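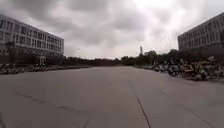 Drukbridge Plaza Drainage Working Group
Minutes of the October meeting

Meeting opened at 4:30 p.m. Quorum present. Minutes of the previous meeting approved with one correction: item 3 should read "outfall" for "inlet."

1. Survey results
Kang submitted the level survey. 819 points were taken across the paved area. The fall toward the Zevatthorpe side is less than the design value over most of the central section. The survey file will be placed on the shared drive.

2. Channel drain
Grander quoted for replacement of the existing grates and frames. The quote excludes traffic control and disposal. Grander to reissue with both included. Quote is valid for 30 days.

3. Joint sand
17 paving bays listed for re-sanding. Work deferred until the channel drain is complete. Bays next to the north steps to be inspected again first.

4. Budget
Contingency stays at 20 percent. Request to move unspent lighting money into drainage was not supported.

5. Other business
Key to the pump cabinet has not been returned. Replacement lock to be ordered.

Actions: Grander, items 2 and 5. Kang, item 1.

Meeting closed at 5:20 p.m.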